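Filed under: Help > Planner and simulation

Imine planner: common questions

Does Imine need a real arm?
No. You can run the whole planner in simulation. Install Arkus first, then load a scene.

Why does the planner refuse a grasp?
Usually the approach path hits something. Turn on path logging and look for code 176. If the target is flat, try coming in from an edge.

Can I change the gripper opening?
Yes, in the tool file. Plans start with the fingers apart unless you set otherwise. The wrist view in the simulator shows the new setting after a reload. 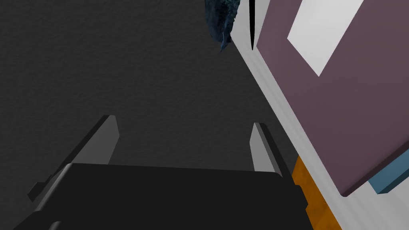 How many plans are kept?
The last 2,060. Older ones are deleted at start-up. To keep more, ask Juwita Raju for the archive script.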